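How a Robot Arm Learns to Load a Dishwasher

The Vasow Community Workshop is building a kitchen helper. Members meet on Thursday evenings, and children may attend with an adult. The project is led by Sylvie Gill.

A robot arm has joints, as your own arm does. A small motor turns each joint. At the end is a gripper, which opens and closes to hold things such as a plate. The arm must hold a plate by its rim and bring it to the rack at the correct angle.

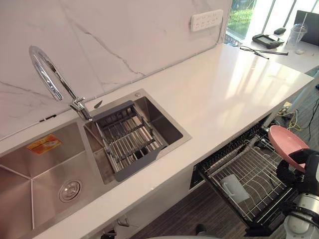
How does the robot know how hard to squeeze?
A sensor in the gripper measures the push of its fingers and tells the motor when to stop.

The arm learns by practice. Members guide it through the same movement 200 times, and a computer stores each attempt. Younes El Ouafi checks the records and removes any that contain mistakes.

Children must remain behind the yellow line while the arm is switched on.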